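The Arm That Ties Knots, and the Woman Who Keeps It Honest

At 6:40 in the morning the training room at Osau is still quiet, and Perihan Aksoy is already under the left arm with a torque screwdriver. She takes care of one machine only, a suturing robot the engineers call Grillard, after the workshop that made its first frame. She has looked after it for seven years.

Her morning begins with the cables. Every instrument is moved by thin steel lines which run down the shaft and turn around small pulleys in the wrist. When one line becomes longer by a hair, the jaws close a little late. A surgeon feels this before any sensor reports it.

"They tell me the hand is lazy today," Aksoy says. "Then I know it is the cable."

She opens and closes each wrist 31 times, first slowly, then at working speed, and writes the values in a paper notebook. The software keeps the same values, but she likes to turn the pages back and compare with June. After this comes a test on tissue, with real thread, because a wrist can behave very well in the air and badly under load.
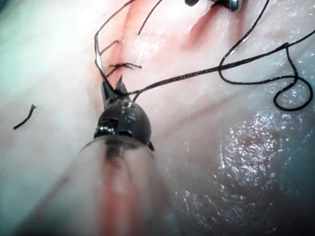

The jaws hold black suture thread at the lower end of the stitched line, with a trimmed knot just above them.

Thread is a hard examiner. If the jaws press too much, they damage it, and it can break later in the knot. If they press too little, it slides. Aksoy sets the grip with a small spring gauge from Yazıcı, a family firm that has supplied the laboratory from the beginning. The adjustment takes 18 minutes when all goes well. Last winter it took her a full afternoon, and the fault was one worn pulley.

The instruments are changed on a fixed schedule, but she does not throw the old ones away immediately. She opens them at her bench and looks at the pulleys under a magnifier. Several of her notes went to Cluvska, the supplier of the wrist parts, and the newer pulleys have a deeper groove — her suggestion, although her name is not on the drawing.

By nine the first surgeon is washing his hands. Aksoy closes the notebook and puts the screwdriver back in its foam.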